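Home Projects Gallery Data Contact

Futo Tabletop Set: Gallery

The Futo set is our collection of simulated examples for teaching an arm to pick and place things on a table. We have 684 episodes saved so far and are aiming for 3000. Rooms, furniture and objects are swapped between batches, and the arm is placed again each time.

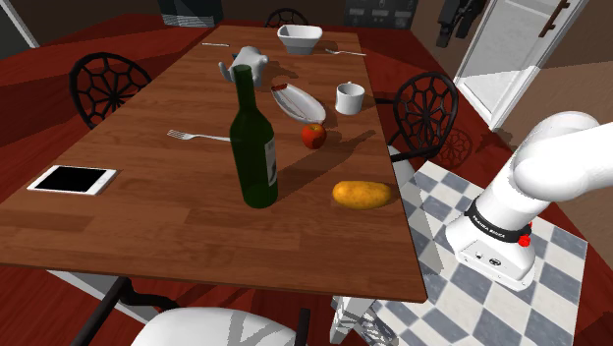 Soledad Kapoor wrote in to ask whether failed grasps stay in the set. She trains on mixed data and would like to keep them, as long as they carry a label.

They stay in, with a label. Dining room batch, Franka arm standing on the tile beside the table. Bottle, apple, potato, teapot and mug out together, with forks and a knife among them. Glass and thin flatware are the objects we most want more of.

Each layout is run with three lighting settings. The next batch has 34 new layouts and should be up in December. Object lists are on the Data page.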